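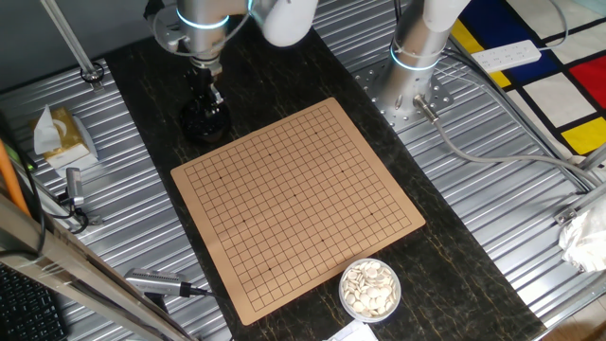 Pamlow Clearance Binder for Documentary Makers

Sold by Skitinen Production Supplies
240 pages, 51 forms, ring bound
In stock, ships from our own shelves

We carry two paper systems for keeping track of rights and releases on a documentary, and this is the one we sell more of. We have some doubts about it, so read the page before you order.

What it is

The Pamlow is a fat ring binder of tear-out forms: interview releases, location releases, archive licenses, music cue sheets, and a long log for writing down who agreed to what. Each form comes with a carbonless second sheet. You keep one and the person signing keeps the other.

What the maker claims

The cover says the binder will "keep your film out of court." We would not put that on a cover. A signed release helps when an interview subject changes their mind, and it may do very little when an estate, a former business partner, or a record label says an old contract covers your film too. Plenty of people who get sued over documentaries had their paperwork in fine order. If your film makes a serious claim about somebody, dead or living, pay a lawyer to look at it.

We also asked Pamlow which states the forms had been checked against. The answer was "all major markets." Make of that what you like. 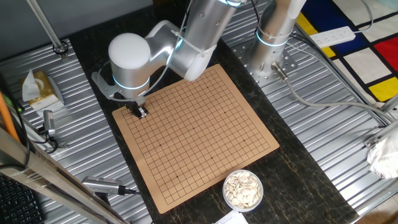 Go board with the arm's gripper over one corner.

What we like

The archive section is good. It makes you write down the source of each clip, the length used, the territory, and the date the license runs out. That last item is the one small productions tend to forget, and then the film gets picked up by a streaming service years later and half the clips have lapsed.

The paper takes ballpoint well. The rings close flat and the tabs are stiff enough to find with a thumb.

What we don't

The arbitration page. Pamlow includes a one-page clause sending any dispute to private arbitration, and the instructions treat it as a favor to everyone. It might be. Arbitration can be quicker than a lawsuit, and it can also cost more than you planned, happen behind closed doors, and leave you with very little room to appeal. A clause like that can hang around long after the people who signed it have moved on. We would leave the page out until someone qualified has told you to use it.

The minors' release is too short. It has one line for a guardian's signature and no space to say how that person is related to the child.

The Wuserus add-on, a scanning app billed separately, took nearly 60 minutes to file a full binder when we tried it. Our phone's camera roll would have done the job. 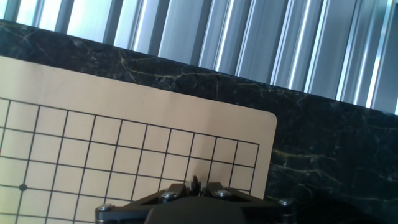 The release log is where you will spend most of your time, and it is a plain ruled table. Pamlow calls the layout "intuitive," which seems a lot to say about rows and columns. Our main complaint is the margin. The Go board in the photo has a broad blank strip between its top edge and the first printed line, and the log could use one like it for notes. The lines on the log run almost to the punched holes, so anything you add later ends up squeezed between entries.

Compared with the Beneš

The Beneš folder is thinner, has no arbitration page, and has a better minors' release. Its music section is weak. For a film built on interviews, we would buy the Beneš. For one built on old footage and songs, the Pamlow.

Refills

Log sheets and interview releases come in packs of six pads. The other forms are not sold separately.

Returns

Unused binders only, with all pages in place. We can't take back a binder with forms torn out, and we can't advise on any dispute you already have.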